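Ticket 111 - Tidy-table demos: left hand width reads closed when the fingers are open
Product: Kura hand-held demo grippers, pair
Project: Gretwood clearing task
Status: Open (reopened once)
Priority: Normal

Summary

We are teaching the arm to clear a table by doing it ourselves with the pair of Kura hand tools and letting the training job learn from the recordings. Since the last update, the left hand reports a finger gap of zero for long stretches of a demo. Prudotden support closed the first version of this ticket as "operator grip technique". I have reopened it. I don't believe the operator can squeeze a tool shut and have its own camera show it wide open.

Steps to reproduce

Start both hands. Do the startup squeeze, fully shut then fully open. Hold the left hand still over the cloth with the fingers apart and wait 30 seconds. Watch the width value. On a good run it stays where it should. On a bad run it drops to zero and stays there until the next full squeeze.

Expected: width follows the fingers.
Seen: width follows the fingers for a bit, then makes something up.

The view from one of the tools during setup is attached. Whatever the log claims, there is a gap between those pads.

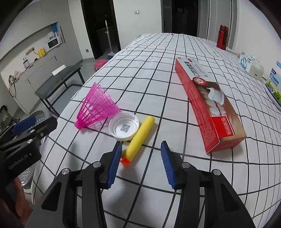 Posted by: Oyelaran bench, demo collection
April 9, 2018
Filed under: Hand tools > Width sensing

Reply to the questions support sent over:

1. Are the finger pads fitted correctly? Yes. We took them off and put them back on anyway. No change.

2. Is the cloth confusing the tracking? I was told the black grid might be "too regular" for the position tracking to cope with. Maybe, but position is not what I'm complaining about. The hand's path through the room looks sensible when I play it back. It is the width that's wrong, and I can't see how a tablecloth gets into that number. For the sake of peace we did a set over a plain sheet. Same fault.

3. Are the objects too small or too shiny? We have a mix out: the shuttlecock, a bottle cap, the yellow foam cylinder with the orange tip, a long toothpaste box. The fault turns up before anything has been touched, so I'd like to drop this line of questioning.

4. Has the operator done the training? Yes, all of it, including the video.

Log of what we tried

Swapped the two hands over, so the left tool was held in the right hand. The fault stayed with the tool. That ought to settle the grip technique theory.

Restarted the recorder between demos. Helped at first. I was ready to call it fixed, then it came back on the next batch, so I put that down to luck.

Went back to the November build. Recorded 26 demos and had 2 bad ones. With the current build more than half of the batch is unusable. So the old build isn't clean either, it is only less bad, and I would ask that the reply to this does not say "known good version".

Changed the cable on the left tool. No difference that I could measure.

Repeated it with both hands working over the same bit of table. I wanted to know if one tool was picking up the other. One stayed open over the cloth while the other had hold of the red bag and was moving it. The holding hand gave a steady, believable width all the way through. The open one dropped to zero partway, as usual. I tried it again with the hands further apart and it dropped then too, so I don't think distance matters. 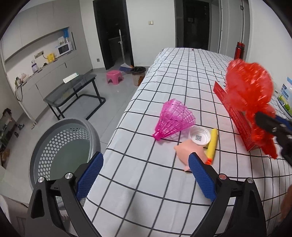

Attachment 2: fingers open over the cloth, red bag held by the other gripper.

Why it matters

The training job takes the width as the truth. If it is told the hand is shut while the camera shows open fingers, it learns that open fingers count as a closed grip. The last model we trained on these went to the shuttlecock, stopped above it, and carried off nothing to the drop point with great confidence. The suggested cure was to collect more demos. More of the same bad numbers will not help, and each one costs somebody's arm and patience.

The filter script that came with the last reply throws out any demo where the width is zero for too long. It also throws out every proper long hold on a thin object - the bag, for one. I've switched it off.

What I am asking for

The raw encoder values written out next to the worked-out width, so we can see which of them is wrong. A straight answer on whether the startup squeeze is saved or gets worked out again during a run. I suspect the second, and would be glad to be shown otherwise.

Please don't close this on a timer. Both tools are still on the bench and I can run any test you send, provided it isn't the pads again.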